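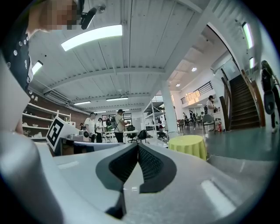
Should a control team throw away a recorded demonstration when the tracking drops out for a moment?

Usually it should keep the recording, mark the gap and let whoever trains the policy decide what to do with it. Deleting at the point of capture is cheap on the day and costs a lot later.

I have held this view since March, when I took over the import tool at Tollent. The tool reads sessions from hand-held grippers, works out where each gripper was from the markers, lines that up with the finger opening and writes the result in the format our planner expects. It had one setting for bad tracking, and the setting was delete.

Of 2,030 recordings in our first large batch, it passed 1,395. The rest were gone before anyone on the training side had looked at them. Most had failed a single rule: if the pose jumped further than the limit between two samples, the whole recording went. A hand that moved quickly was treated the same as a marker read wrongly.

The argument for the old rule was that bad poses teach bad motion. I agree with that. A policy trained on a wrist that leaps sideways will sometimes leap sideways. But the bad part was often very short, in a task lasting a minute, and the approach and the grasp on either side of it were fine. 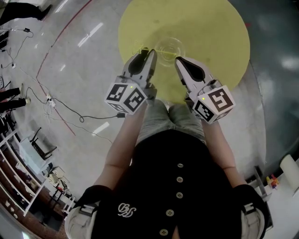 Opinion / Software and tooling

Two-handed work makes the problem worse. Each gripper has its own track, and one hand easily blocks the view of the other's marker when they come together. Those are the moments we most want. A filter that drops recordings with blocked markers is a filter against handovers, and our planner was weak at handovers for exactly that reason. We spent weeks tuning the controller before anyone checked the import log.

Transparent objects raise a similar point. Depth estimates on glass and clear plastic are poor, so a quality score that includes depth will push those recordings down the list. The gripper poses may be perfectly good. I would keep the two scores apart and never add them into one number.

What I want from an import tool is dull. It should store the raw streams untouched. It should write a confidence value for each hand at each sample. It should say which rule was broken and where, in words an operator can read. Rokero's importer does most of this, though it is slow, and ours now does the first two.

Storage is the usual objection. We kept everything from the Venomthorpe sessions and the extra disk cost less than repeating one afternoon with four operators. Review time is a fairer complaint. I looked through 100 flagged recordings by hand and 60 could be used after trimming, but it was tedious and I would not ask anyone to do it every week. The trimming should be done in code, with limits set per task.

The third item, readable reasons, is due in the release on 3rd July. Until then the log still prints error codes, and the list of what they mean is in the Cheung folder.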